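Electrical Installation Inspection Checklist, with Comments
Zimell Works, Building 2, Zarkville
Inspector: Nele Rothe
Period covered: January
Distribution board references: DB-A to DB-F

Result codes: S = satisfactory. R = remedial work required. U = urgent remedial work required. N/I = not inspected. N/A = not applicable.

Items carried forward from the previous inspection are marked CF.

1. Intake and main switchgear

1.1 Service cutout, seals and meter tails. Result: S.
Comment: Tails clipped and free of mechanical damage. Seals intact.

1.2 Main isolator accessible and labelled. Result: R (CF).
Comment: Access was restricted by racking at the previous inspection and remains restricted. The clear space in front of the isolator must be marked on the floor and kept free. The label is legible but does not state the source of supply.

1.3 Main earthing conductor and terminal. Result: S.
Comment: Connection tight. "Do not remove" label present.

1.4 Main protective bonding, water and gas. Result: S for water, R for gas.
Comment: The gas bond is connected downstream of a branch. Move it to the consumer's side of the meter, before any branch pipework.

1.5 Surge protective device. Result: S.
Comment: Status windows show healthy. No event log is kept. One should be started at DB-A.

2. Distribution boards

2.1 Enclosures undamaged, covers secured. Result: R.
Comment: DB-C has two cover screws missing. DB-E has an open knockout in the top face, which must be closed with a blank of the correct size. DB-A, B, D and F satisfactory.

2.2 Circuit charts present and correct. Result: R (CF).
Comment: The chart at DB-D still lists the old compressor circuit. That way now feeds the extract fan. Handwritten alterations at DB-F are to be replaced with a printed chart, dated and signed by the person who tested the circuits.

2.3 Protective device ratings against cable sizes. Result: S.
Comment: Checked against the Elia design schedule, revision C. No mismatches found. Spare ways are fitted with blanks.

2.4 Terminal tightness. Result: S.
Comment: Checked by torque screwdriver on isolated boards. DB-B could not be isolated during working hours and was inspected by thermal survey only. Include DB-B in the next shutdown.

2.5 Residual current devices. Result: S, except DB-E way 4, U.
Comment: The device at DB-E way 4 failed to trip at rated residual current on two consecutive tests. The circuit was isolated and locked off at 15:00, and the key was passed to the shift supervisor. Replace the device and retest before the circuit is put back into service. Pressing the test button is not a substitute for the instrument test.

3. Final circuits

3.1 Continuity of protective conductors. Result: S.
Comment: All readings are within the values on the schedule. Ring final circuits at DB-A were tested end to end.

3.2 Insulation resistance. Result: S.
Comment: Lowest reading 90 megohms, lighting circuit 3 at DB-C. The reading is acceptable. The same circuit gave a higher figure last time, so the outdoor fitting by the loading door should be opened and checked for damp.

3.3 Polarity. Result: S.
Comment: No reversals found.

3.4 Earth fault loop impedance. Result: S.
Comment: Measured at the furthest point of each circuit. Readings at DB-F are close to the limit. Any extension of those circuits will need a fresh calculation.

3.5 Socket outlets and accessories. Result: R.
Comment: Cracked faceplate in the first-floor corridor. Loose back box in the packing area. Extension leads are in permanent use at the goods-in desk and should be replaced by fixed outlets.

4. Assembly area and low-voltage control circuits

4.1 Separation of extra-low voltage and mains wiring. Result: S.
Comment: Dividers are in place in the trunking. One section of lid was found off and was refitted during the inspection.

4.2 Power supply units. Result: S.
Comment: Yüksel units are fused on the secondary side as specified. Ventilation gaps maintained.

4.3 Emergency stop circuits. Result: S.
Comment: Each stop was operated in turn. Manual reset was required in every case and no equipment restarted on release of the button alone.

4.4 Flexible cables and glands. Result: R.
Comment: Outer sheath pulled back from the gland at one floor-level junction box. Re-terminate.
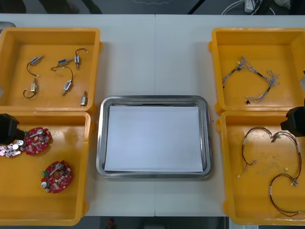 4.5 Local isolation. Result: S.
Comment: Isolators are within reach of the operator's normal position and can be locked in the off position. Padlocks and tags were available at the board.

4.6 Equipotential bonding of metal benches and trunking. Result: N/I.
Comment: Drawings not available on the day. To be supplied by the site office before the next visit.

5. Emergency lighting

5.1 Function test. Result: S.
Comment: All luminaires operated on simulated supply failure.

5.2 Duration test. Result: R.
Comment: The fitting on the rear stair went out before the end of the rated period. Replace the battery and repeat the test on that fitting.

5.3 Log book. Result: R (CF).
Comment: Monthly entries are incomplete. An entry should give the fitting number, the result and the name of the tester. A tick on its own is not accepted.

6. Records

6.1 Previous report available. Result: S.
Comment: Report 746 seen.

6.2 Test instrument calibration. Result: S.
Comment: Certificate 2,557 seen and in date. Lead resistance was nulled before the continuity tests.

6.3 Schedule of remedial work. Result: issued with this checklist.
Comment: Item 2.5 is to be dealt with before the circuit is re-energised. Items 1.4, 2.1 and 4.4 are to be completed within 15 working days. All other R items are to be completed before the next routine inspection. Send minor works certificates to the inspector as each item is closed.

Signed: N. Rothe
Copy to: site office, shift supervisor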